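From: Teresa Mota
To: old-iron list
Date: 15 Sep 2023
Subject: Re: [old-iron] Swapping the CPU in the Kennedy box, memory not all showing up

Amândio Carrilho wrote:

> Hi all, I finally got the used processor for my Kennedy server and put it in
> last night. It posts, it gets as far as the setup screen, and then it tells
> me I have half the memory I had before. I moved sticks around until I was
> sick of it. Same half every time, no matter which sticks are in there.
>
> I cleaned off the old paste, put on new, and tightened the heatsink down
> good and hard because the last one ran warm. Did I buy a bad chip? The
> seller at Cletisbridge gives me 21 days to send it back and I've used up a
> few already. Also, do people here bother taking the whole board out for
> this kind of job or do you do it in the case?
>
> Amândio

Hi Amândio,

Don't send it back yet! I had pretty much this same thing in July with the machine I got out of the Grondbridge clearance, and I was ready to write a very grumpy email to the seller before I took the heatsink off one more time (for maybe the fifth time, my paste tube was looking sad by then).

When it's the same half no matter which sticks you use, I'd leave the sticks alone. The memory talks straight to the processor on these boards, so if a few contacts under the chip aren't touching right you can lose a whole set of slots and everything else will look perfectly happy. It could be a bent pin, it could be a bit of paste or lint down in the socket, or it could be the chip sitting under uneven pressure. "Good and hard" made me wince a little, sorry – I did the very same thing.

What fixed mine was taking the heatsink screws out and starting over. I put all of them in by hand first, just till they caught, then went corner to opposite corner, a half turn each, and stopped when they stopped. The ones on mine have a shoulder and they do come to a stop all by themselves. Before, I had done one side all the way down and then gone after the other side, which I guess tips the whole thing a hair. All the memory came back on the next boot and I sat there feeling pretty foolish with my cold coffee.

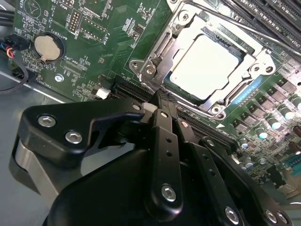 If that doesn't do it for you, take the chip out and look at the socket with a bright flashlight held low and off to one side. Move the light, not your head. The pins should all catch the light together like a field of grass, and a bent one will wink at you out of step with the others. Leonor Pacheco straightened one for me years ago with a mechanical pencil with no lead in it, but she has much steadier hands than I do and I would not try that after dinner. Look at the pads on the bottom of the chip too. A smear of the old gray paste is enough to cause trouble, and it comes off with alcohol and something that doesn't shed. Coffee filters are fine.

One more thing, check the lever. You want it all the way down and tucked under its hook before the heatsink goes on. I know that sounds like an insult, but on my board it can look closed and still have a little spring left in it.

As for pulling the board, no, I leave it in the chassis. You'd have to take every cable off, and half of mine have clips so old that I'd be buying new ones. I unplug the power cords, wait for any standby lights to go out, pull whatever cards are in my way and work from above with a good lamp. Ilídio always takes his out and lays it on the bench, and he gets good results, so maybe he'll tell you I'm lazy.

About the paste, I've been using the stuff from Ovatwood and I like it, it spreads without a fight. A blob the size of a pea has been plenty for me. How warm was the old chip running, by the way? You said warm but if it was a fan problem then a tighter heatsink wasn't going to help it anyhow.

Oh, and Ohemaa, I haven't forgotten your rails! They're wrapped up by the door. The long set measures 796 mm closed, so please check that against your rack before I pay to ship them, they weigh a ton.

Amândio, write back when you've had the heatsink off, and say which slots were missing. I want to know if it's the same bunch as mine.

Teresa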